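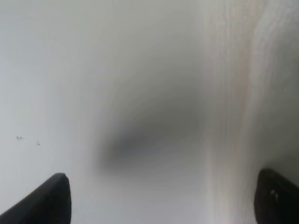

A reply to yesterday's post asked whether close-up wrist views with nothing in focus should be dropped before training.

We keep them. The Derese policy sees this kind of blur on every approach, so the training set needs it too.

Count as of July 3, 2020: 2,000 episodes recorded, 1,960 kept. The other 40 had gaps in the joint log – blur was never a reason to cut.

Inputs are resized to 224 x 224. At that size small specks mostly vanish anyway.

Next: 3 operators on the Skilcombe bench, same labels.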